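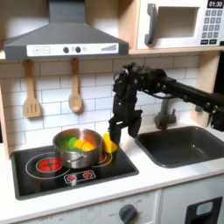 Ticket opened 22/05/2023, subject: Petomel monitor keeps chirping, nursery room, Rornside house

Okay so this is going to be long, sorry in advance, but your form says "please include everything you've tried" and I've tried a lot. I have the Petomel sound monitor (the one with the base you plug in and the little listener you put in the kid's room) and every so often the base gives a short double chirp and the green light goes amber for a second. Then it goes back to green like nothing happened. The listener lives in the playroom, across from the toy kitchen, and my first idea was that something over there was setting it off. The toy microwave has a display that says 01:30 and a whole keypad, and the hood has a plus and a minus button on it, so that corner was my number one suspect for a good two days. I carried the entire kitchen out to the garage (not fun on stairs) and the chirp carried on exactly the same, so you can cross toys off the list.

What I've done so far:

Swapped the batteries in the listener. New pack, opened that morning. Still chirps.

Held the reset button on the base until all the lights blinked. It made me pair everything again, which took three tries, and then I got one quiet evening and got my hopes up. Back by breakfast.

Moved the base off the kitchen counter and onto the bookshelf in the hall. Your quick start sheet says the range is up to 90 feet and I'm way, way inside that. No change.

Turned off the router overnight. Everyone in the house was mad at me and the monitor chirped anyway!

Tried a different outlet, then a different outlet on a different wall. Same.

The log in the app just says "Event 296" each time with no explanation. I searched your help pages for 296 and got an article about cleaning the speaker grille. I did clean the speaker grille.

Update, same day, after lunch

Thanks for the fast reply. You asked for the firmware number and it's 36. You also asked if the chirp happens at a regular time and I said no, but then I sat down with a coffee and the app log and I take it back. It's not random. There are bunches of them early in the morning and then more in the evening, and hardly any in the middle of the day. I'm attaching the log export. The times on it are an hour off because the app never figured out daylight saving, which is probably a separate ticket — I'll open one if you want.

Update, evening

So you said 296 means "brief power loss at base," and that would have been great to have in the help article. I went and stood in the hall like a weirdo and waited. The dehumidifier in the basement kicked on with that big clunk it makes, and chirp chirp. Then it shut off and kicked on again later and I got another one. The dehumidifier is an Agbenyega, a big old one we bought used last October when the basement got musty, and I've got it set to 80 which I know is high. It's on a timer for mornings and evenings. I can't believe I hauled furniture around before I thought of the basement.

I unplugged the Agbenyega and left it off. No chirps through dinner or bath or bedtime.

Update, next morning

Quiet all night. Log is empty. I plugged the dehumidifier back in at breakfast just to be sure and got a chirp inside a minute, so I'm calling that a match.

Still open on my side:

1. Is a dip like that bad for the base? It's been putting up with it for months, I guess, and I only noticed once we moved the base out of the laundry room where we couldn't hear it.

2. Would one of your battery backup docks cover it? The store in Wulircombe has one on the shelf but the box doesn't say if it fits my model.

3. Can somebody please put 296 in the help pages with the real meaning?

I have an electrician coming to look at the basement circuit anyway, because the hall lights flicker a tiny bit at the same moment and I don't love that. Please leave the ticket open until I hear back about the dock. The dehumidifier is staying unplugged for now and I've got the basement window cracked.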